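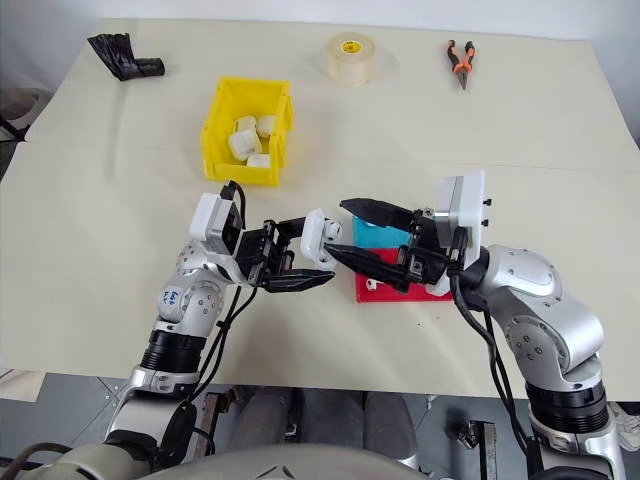

Prudum cell — setup and upkeep notes

README for the two-arm earbud cell at Mistport. Last real edit 7 May 2020. Covers how to bring the cell up, what to check, what to do when it goes wrong. Data notes at the end, short. If something here disagrees with the Fleleo config file, the config file wins, then please fix this.

What the cell does

Two arms, one head camera, one table. Task is earbuds and charging cases: get a case out of the yellow bin, get buds out of the two-color bin, handover between arms if needed. That's it. Anything else you want to run, make a branch and put the table back after.

Before power

- Paper flat on the table. If it bubbles, lift and re-tape. Fingers catch on a ridge and you get a force stop that looks like a driver fault. Lost an afternoon to this.
- Cables on both arms. Slack loop at the wrist, not tight, not dangling in front of the fingers. Turn the wrist by hand through full range with brakes released and watch the loop the whole way.
- Floor clear under the arms. Stool pushed back.
- E-stop pressed in before you touch the main switch.

Power up

1. Main switch. Wait for the controller to settle, both arms need to show up.
2. Release e-stop.
3. Start Yip (the arm driver). Start it once. If you start it twice the second copy grabs the right arm and the left one goes silent.
4. Home left, then home right. Never together, the homing paths cross over the middle of the table.
5. Grippers: open, close, open. Listen. Grinding = stop, see below.
6. Camera last. Yip has to be up first or the timestamps come out wrong and the whole session is junk.

Left and right

Left means the robot's left, looking out over the table. Marker labels on the casings are for humans, the software goes by port. If you swap an arm, swap the port entry in the same commit and redo the marker. Do not trust an old label after a swap.

Table layout

Yellow bin goes back and a little left of center. Two-color bin center-right, blue compartment far side, red compartment near side. Keep the middle open for handover. Tape and pliers can live along the far edge, out of reach of both arms, we use them all the time so no point walking them back to the shelf.

Cases don't need to be lined up in the yellow bin. Tilted is fine, we want tilted. One thing — don't wedge a case flat against the bin wall, fingers can't get around it and the arm will try for ever.
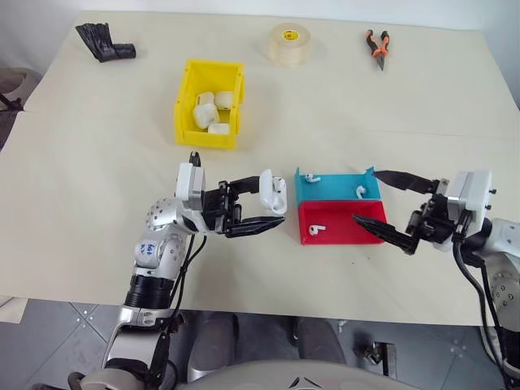

Buds are harder than cases. Small, slick, and the finger tips have to go down inside the compartment to get one. So the floor height for the two-color bin matters a lot more than for the yellow one. Re-teach it any time the bin gets moved or replaced. Three touch points per compartment, corners not center. Save as bin_floor, reload Yip, check with a slow descent before you let it run at speed.

Speed is capped at 100 in the config, that is the driver's own unit and not percent. Leave it there for teaching. Do not raise it to make a session go faster, you'll get more drops and save nothing.

Gripper fingers

Long fingers, two per gripper. They loosen. Check the screws at the start of the day and again after any hard contact.

Changing a finger:
- Park the arm high, e-stop in.
- Gripper open all the way.
- Back both screws out evenly. Hold the finger, it drops.
- New finger on, screws in loose, close the gripper on the gauge block, then tighten.
- Open and close a few times, look at the tips from the side. Tips should meet. If one is past the other, start over.
- Re-teach bin_floor. Yes every time.

Pliers are for the cable clips only. Not for finger screws. We have one stripped screw already.

Wrist module

White housing, screws through the plate. If the wrist ticks when it turns, its nearly always the plate and not the joint. Snug the screws before you open anything. If it still ticks write it up and leave the arm parked.

Common faults

Arm goes soft mid move — driver lost the arm. E-stop, restart Yip, home again. Don't just re-enable.

Gripper reports closed, nothing in it — zero has drifted. Run gripper_zero with the fingers empty.

Handover drops — check the wait first. Giving arm must hold until the taking arm reports contact, wait value is 2 in handover.cfg. Somebody keeps setting it to zero. Please stop.

Both arms stop at the same time — usually cable strain on the right side. Look at the loops going down toward the floor.

Camera freezes but arms keep going — stop the session, mark it bad, do not try to patch teh gap.

Shutdown

Grippers open and empty. Park left, park right. Stop camera, stop Yip, e-stop in, main switch off. Buds back in their cases or they go missing.

Data

3,029 episodes in the current set, 79 marked bad and kept in a separate folder. Bad ones stay in the archive, useful for fault checks, don't train on them. Head camera video plus joint states for both arms. Layout on disk is one folder per episode, names are start time.

Known gaps: light is the same in all of it, table always the same height. No sessions with only one arm.

TODO
- proper cable clamp on the right arm
- gauge block needs a fixed home
- write up the camera calibration, right now its only in the Fleleo config comments
- spare fingers, order more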